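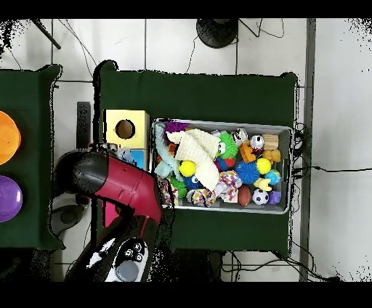
Stella Mutiso wrote most of *Grullevora* between five and seven in the morning, at the end of a bed, with the door shut. 181 pages in print. She says the first draft was twice that and worse.

It came out in April from Gilent, a small press with a short list and no office you could visit. Translated fiction mainly, a bit of poetry. By the time I got round to it the first printing had gone and my copy had a coffee ring on page 20 that wasn't mine.

The story, quickly. A woman named Were moves back to Ellville, the mill town she left at nineteen, to clear out her father's rooms over a shoe repair shop. She means to stay two weeks. She stays through a winter. The father isn't dead, only moved, to a home across the river, and he keeps phoning to ask what she has thrown away. Those calls are the best thing in the book. Short, rude, very funny, and then one of them isn't.

"I wanted him to be only a voice," Mutiso told me. "Every time I let him into a room he started behaving himself."

We spoke by phone too, which felt about right. She was making soup. Long gaps while she looked for a lid.

What about the title? Grullevora is the word Were's father uses for the noise the building makes at night — pipes, looms that were sold for scrap years back, his own knees. Mutiso made it up and then spent months worried it meant something awful somewhere. Her editor, Dirk Leemans, asked around. Nothing. He did want to change it. They argued for most of a summer and he lost, and he's pretty cheerful about losing.

"I had a list of 77 other titles," Leemans says. "I read them now and I am ashamed of maybe seventy."

He also cut the ending. The draft ran on another chapter, Were on the train, looking out the window, thinking it all over. Gone. The book now stops with her on the stairs holding a box of shoe lasts, trying to work out wether the phone is ringing upstairs or next door. Some readers hate it. I went back and read the last two pages again standing up in the kitchen.

Not everything works. The brother, Victor, turns up in the middle with a wife and a plan to sell and you can hear the plot being wheeled in. And there's a dream about a river that should of gone the same way as the train.

There's an audiobook, read by Duygu Ateş, who does the father so dry and so close to the mike that I had to turn it down on the bus. Nearly six hours. If you only have time for one version, take hers.

Next from Mutiso is a book of stories, half done, one of them set in the same building forty years earlier. She wouldn't say who lives there. The soup was ready and she had to go.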